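Support: Bins, Trays and Liners
Ticket opened in December
Product: Waner sloped-wall bin, grey, open top, with floor plate
Site: Gornness workshop, long bench
Status: Open (again)

Summary: Bin wanders across the table. Upper wall has picked up brown marks that don't come off. Would like one or both of these to stop.

Submitted by customer, 8:40 am

We bought this bin to hold coloured bars, a job I had assumed was within reach of any bin. The bars are the Lalutness ones in reddish brown and dark green. They go in, they get picked out, they go back in. The bin sits on a wooden tabletop with nothing under it.

Problem one is that the bin doesn't stay where we put it. By mid-afternoon it has moved toward the front of the table, always the front, where the drop is. I drew a pencil line along the back edge at the start of the day and at the end measured 31 mm between the line and the bin. The table is level. I checked it with two different levels, which disagreed with each other, but not by 31 mm worth.

Problem two is the inside wall on the far side, the whitish one. It has brown streaks and smudges on it and looks like somebody's boots have been up it. The other walls are a plainer grey and either stay cleaner or hide it better.

I have read the leaflet. The leaflet says to put the bin on a flat surface.

Reply from Waner support, 11:15 am

Thanks for getting in touch. Please confirm that the bin is on a flat surface.

Customer, 11:22 am

It is on a flat surface.

Reply from Waner support, 1:50 pm

Thanks for confirming. Some movement is normal on a smooth tabletop when items are dropped in from height or pushed against the walls. Please try the following and report back:

1. Wipe the underside of the bin and the tabletop with a dry cloth.
2. Put a thin rubber mat under the bin.
3. If it still moves, fix the rim to the table.

On the marks, could you tell us what cleaner has been used, and whether the floor plate is seated properly? A plate that sits proud can make items bounce against the wall.

Customer, next morning, 9:05 am

Step 1 done. There was a surprising amount of sawdust under there, and a washer. Bin moved 7 mm by lunch the last time we measured it over a morning, so I'll use that as the number to beat.

Step 2 done with a piece of drawer liner, which is what we had. The liner stayed exactly where it was and the bin moved across the top of it. I'd like to give the liner full marks for its part.

Step 3, see below. We didn't have anything for fixing a rim to a table, so we used an ordinary bar clamp off the rack.

Cleaner so far: dish soap and warm water, then methylated spirits, then swearing. The soap took off some grey dust. The spirits took off part of the label on the bottle of spirits. 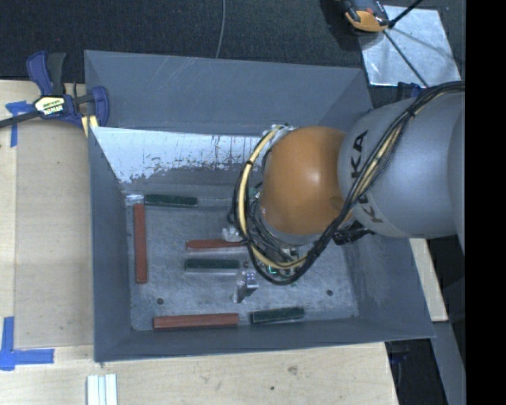 The marks are what I'd like an answer on, now that the wandering has a lead. They were there before the clamp went on and they're mostly on the upper part of that one wall, which is hard to square with a plate problem, though I've looked at the plate as asked. It's flat down, scuffed, and the small holes in it are clear. The clamp is the blue and black one on the rim at the upper left, handle sticking out past the bin where it will get everyone in the hip sooner or later. You can also see how the bars lie when they've been left to themselves. One of the brown ones is running up the left side near the wall, a green one has tucked in by the whitish wall, and the longest brown one is down along the near edge. My guess is that the brown ones leave some of their colour behind when they rub. I have no proof. There are no green smudges to go with it, so either the green doesn't shed or the green ones have better manners.

Reply from Waner support, 2:30 pm

Thank you for the detail. One clamp should be enough for a bin of this size, provided the jaw is on the flat of the rim and not on the slope. Please don't overtighten it. The rim can bow, and a bowed rim isn't covered.

We can't advise on colour transfer from another maker's product. You could contact Chowdhury, who supply the Lalutness bars.

Customer, 2:41 pm

I contacted Chowdhury. They asked what surface the bars were in contact with. I said a Waner bin. They said to contact Waner.

Customer, 4:20 pm

Results in the meantime.

Clamp: bin has not left the pencil line at the back. It did swing very slightly at the end with no clamp on it, like a gate. I can live with a gate. A second clamp on the opposite corner would probably cure it, but that's the side everyone reaches in from, and I've already mentioned the hip.

Marks: I rubbed a brown bar on a scrap of white card a good long while and got a faint brown line. Rubbed a green one the same way and got nothing. Then I rubbed the first one on the back of an invoice and also got nothing, so make of that what you like. A melamine sponge takes off the lighter smudges on the wall but not the scratches. The darker streaks seem to be sitting in the scratches.

Your website says the wall finish is good for nearly 2,000 wipes. I'm on my way.

Reply from Waner support, following day, 10:00 am

Thank you. Once the surface is scratched, colour can settle in and ordinary wiping won't lift it. This is cosmetic and doesn't affect the use of the bin. We can offer a stick-on wall liner in white or grey at half price.

Marking as resolved.

Customer, 10:03 am

Reopening. Grey liner please. Does it come in brown?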